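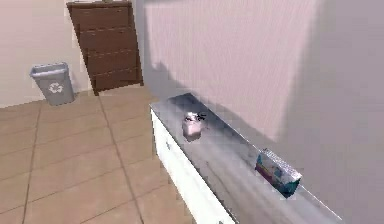

A gray recycling bin against a wall, with a dark brown chest of drawers to its right.

News > State > Legislature

ROWLANDS >> State senators voted 28th December to put off a final decision on a bill that would change how towns pay for trash and recycling pickup, leaving the matter for the session that opens in March.

The bill, sponsored by Sen. Erasto Ogola, would let towns with more than 1,000 households charge residents by the amount of trash they put out. Recycling would be picked up at no extra charge. Under current law, towns have to cover both services out of property taxes unless they get a waiver from the state.

Ogola told the chamber he had the votes for passage in the fall but lost support after the House added language on private haulers. The House version would require any company holding a town contract to post a bond and file its tonnage reports every quarter.

"I would have liked to finish this tonight," Ogola said after the vote. "The House changed the bill and members want time to read what they changed. I can live with that."

Opponents said the delay did not go far enough. Several senators from rural districts asked that the bill be withdrawn, arguing that pay-by-volume fees lead to dumping on back roads. Their motion failed on a voice vote.

The towns of Cokden and Zanon already charge by volume under waivers. The Cokden town manager's office said in written testimony that the town sold 300 fewer large trash tags this year than last, and that it had not raised the tag price. Zanon officials did not testify. Zanon's waiver runs out in 2 years, and the town would have to apply again if the bill does not pass.

Dorkik, which hauls trash for several towns in the eastern part of the state, opposes the bond requirement. The company said in a letter to senators that smaller haulers would drop out of bidding and that towns would end up paying more.

The Senate Environment Committee is expected to take up the House language first. If it makes changes, the bill goes back to the House for another vote. The governor's office has not said whether the governor would sign either version.

Towns would have four months after passage to set their rates.

COMMENTS

milltownres
So we pay property tax AND by the bag? Will my tax bill go down? I read this twice and didn't see it.

P. in Cokden
We've had tags here for a while. You get used to it. The line to buy them at town hall is the worst part.

backroad_rt9
They should come look at the ditch on my road before they vote.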